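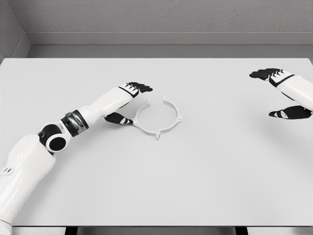 The Village That Repairs Its Own Clocks

When I moved to Jistcombe, I did not know one thing about clocks. I wanted only a quiet place with a train station. But in my first week the landlady asked me if I can hold a lamp, and so I spent the evening on a ladder inside the church tower, giving light to two old men who were cleaning a wheel as big as a dinner plate.

The clock there was made by the Pruvost workshop and it has 136 steps below it. I have climbed them many times now. In winter the oil becomes thick and the clock loses time, in the summer it runs a little ahead, and the people in the bakery will tell you this before they tell you the price of bread.

Jistcombe has 1,271 inhabitants and over 400 clocks that somebody in the village has repaired by hand. Most of them are ordinary kitchen clocks. The repair evening takes place in the old school, in the room with the low windows, and it is open to everyone who brings a clock or a cake. I brought a cake.

What surprised me was the patience. A man worked for six evenings on an alarm clock which one can buy new for the price of a lunch. I asked him why. He looked at me as if I had asked why he feeds his cat. The clock had belonged to his aunt, and it had a very ugly ring, he said, and he missed it.

Learning is slow. First you take apart a clock that is already dead, and you lay the parts on a cloth in the order in which they came out. Then you put it together again. My first one had a screw too many. The second one ticked for one night and stopped before breakfast, but I still remember how I lay in bed and listened to it.

In December a group came over from Skirnum, where the last clock shop has closed, and they carried their clocks in wool blankets. Some stayed until after midnight. They have now started an evening of their own, and they have borrowed our good screwdrivers, which we would like to have back before the autumn.

We use cookies to improve your visit. By continuing to read, you accept our cookie policy. Accept | Settings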